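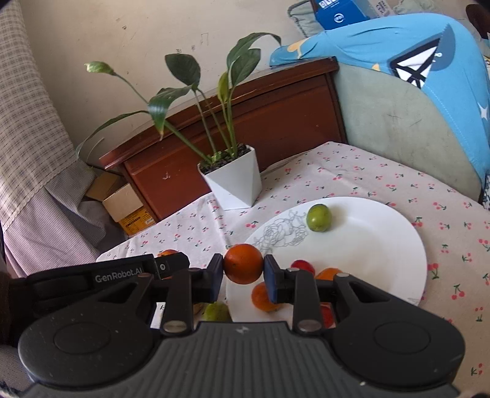 Do clementines really keep longer in the fridge?

Benedetta Testa
The sign at my market in Drellongate says to refrigerate them and they'll last 14 days. My mother kept hers in a bowl on the counter and I don't remember her throwing many out. Is the fridge thing true, or does it just sell bigger bags?

Prusby
True, mostly. Mine go soft after 5 days in a warm kitchen and easily twice that in the crisper drawer. I wouldn't trust an exact number on a sign, though. It can't know how old the fruit was when you bought it. Take them out of the plastic.

Fevach
counter is fine, they taste like nothing cold

Prusby
So take 2 out the night before.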